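Noise Exposure and Hearing Protection in a Small Joinery Workshop

Student project report, Occupational Safety module, second year

1. Background

The project was done at Noonan, a joinery workshop which makes window parts and stair parts for local builders. The company has 11 people on the shop floor and two in the office. I was there one day each week during the spring term, always on Wednesday, and the owner let me walk freely in all areas after a short introduction.

I chose noise as my topic because the company had a written noise policy, but it was made before the newest planer was installed. The question of the project was simple: do the workers use hearing protection at the places and times where they need it, and if they do not, what is the cause?

2. Method

I used three sources. The first was a sound level meter, a Plakora, borrowed from the school laboratory. I checked it with the calibrator at the start and at the end of each visit. The second was observation. I stood at a fixed point near each machine and wrote down for every machine start if the operator and the nearest colleague wore protection. In total I recorded 1,562 machine starts. The third source was a short talk with each worker, normally in the break, with 7 questions which were the same for all.

The measurements were made at the ear height of the operator. I did not use personal dosimeters, because the school has only one and it was under repair. This is a weakness of the work, and I come back to it in section 5.

The talks took place in the kitchen corner next to the office. I did not record the voices, only made notes, and I asked permission before each talk. 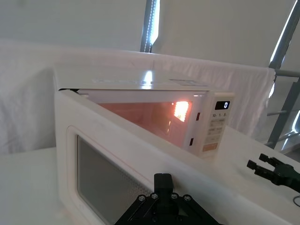

Most talks took less time than I had planned. The workers answered openly, and several of them wanted to tell me about machines they had used in other companies. I kept these remarks in a separate notebook and did not use them in the results.

3. Results

The planer and the spindle molder were the loudest machines. At both of them the level was above the value at which our course material says protection must be worn. The band saw was lower, but it runs for much longer in the day. The assembly area was quiet in the morning and loud in the afternoon, when the doors to the machine hall stay open for the transport of finished parts.

The operators themselves wore protection in nearly all the starts I observed. The problem was the colleague. In 400 of the recorded starts a second person stood inside the marked noise zone without anything on the ears. Usually this person came to bring material or to ask something, and stayed longer than he planned.

From the talks I learned that the earmuffs, model Timurora, are considered good but warm. Many workers said that they take them off to speak and then forget to put them back. Foam plugs are available, but the dispenser hangs at the entrance from the parking lot, and people coming from the assembly area do not pass it.

4. Proposals

I proposed to the company the following changes:

Move the plug dispenser to the door between assembly and the machine hall.
Paint the noise zone again, with the planer included.
Keep the hall doors closed in the afternoon, except when parts are carried through.
Agree on a hand signal which means "stop the machine, I want to speak."
Offer banded plugs of the type Trorkadus for people who enter the hall only for short moments.

The owner accepted the first two at once. He wants to test the banded plugs with the assembly team before he orders more. The closed doors were discussed for a long time, because the carts need two hands and somebody would have to open.

5. Limits of the work

My presence had probably an influence on the workers. In the first visit I saw more people reaching for their earmuffs when I came near, and later this became less. I also could not follow one person for a full shift, so I cannot state a daily exposure for anybody. For this a dosimeter is necessary, and I recommend that the next student borrows it early in the term. The raw measurement sheets are in the appendix, sorted by machine.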